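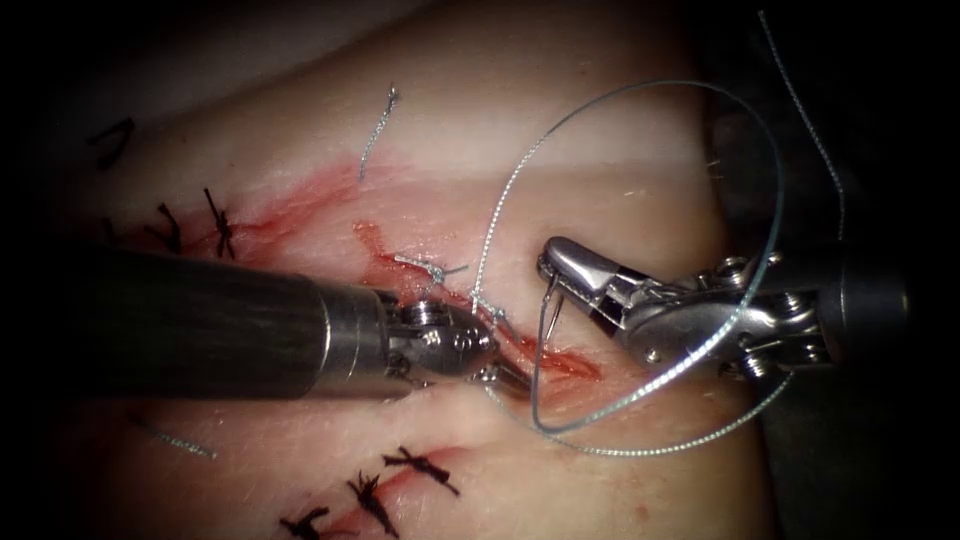
Both instruments at the middle cut, with the needle in the right-hand jaws.

Robot stitching practice you can book by the session

If you train people on surgical robots you'll know the problem already. Everyone wants more time at the console, and there's never enough of it. So I was rather pleased when Inden got in touch to say its suturing bench, which has been talked about on and off since last spring, is now open for bookings at its rooms in Londov. I went along for an afternoon in June and came home with a sore neck and a notebook full of scribbles (mostly about thread, it has to be said).

The service is called Vaselo, and it's a simple enough idea. You pay for a session, you get the console, the two arms and a fresh tissue pad, and somebody on hand to sort you out if you get in a tangle. The price is 800 for a half day, with the pad, needles and thread included. You can bring a colleague to watch for nothing, but if they want a go themselves it's a second booking, and I do think that's a bit mean.
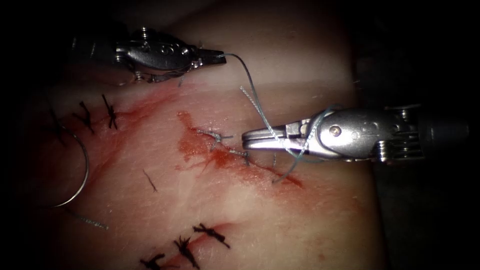 Thread is what I really wanted to ask about, because it's the part of robot stitching that beginners moan about most. You can't feel the pull through the controls on this set-up, so you have to judge it all by eye, and a long tail gets everywhere. With a pale blue-grey strand in play you can at least follow where it's going, even with a loop of it lying over the top of the right-hand instrument, and it's easy to tell from the black knots on the same pad. I'd have liked that when I was learning! Inden says users can ask for either colour when they book, or a bit of both, and my advice would be to start with the pale one and move on to black once you've stopped swearing.

The pads come from Pant, a small supplier I hadn't come across before. They have cuts in them ready to close and there's red staining round the wounds, so it's a step up from the clean rubber blocks a lot of us started on. Pant sells them separately too, for people who already have an arm to practise with, though the smallest box was out of stock when I asked and I couldn't get a firm date for more.

Now, the bit I liked best. Every session is recorded from a camera pointed at the pad, and you're given the whole thing to take away, so you can sit at home with a cup of tea and see precisely where your third knot went wrong. Inden has built up a library of 1579 of these recordings during its trial period, all from people who agreed to share them, and anyone who books can look through it. There's a search box, which works, and a set of filters, which mostly doesn't yet.

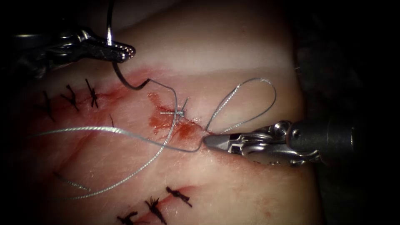

I spent far too long in that library, if I'm being truthful. Watching other people dither over the same knot is oddly cheering, and you pick up little habits without meaning to. I started shortening my thread before the first throw after seeing three different people do it, and my next attempt was a good deal tidier.

Grumbles? A few. The stool is too low for anyone tall and it doesn't go up very far. The scoring sheet you get at the end is mostly about speed, and I'd much sooner be told whether my stitches were evenly spaced. I mentioned this and was told a new sheet is being written, so we'll see. Parking in Londov is hopeless as well, but I can hardly blame the robot for that.

For teaching departments there's a yearly plan at 2742, which covers a block of half days and lets you swap names in and out as your trainees come and go. I can see that going down well with places that can't free up their own machine. Single sessions run in the mornings and afternoons, and Inden tells me it's looking at evenings for later in the year if enough of us ask. I've asked.

Bookings are through Inden's own site, and you'll need to tick a box to say whether you've used a console before. First-timers get an extra half hour at the start with the arms moving and no needle. Take it even if you think you don't need it.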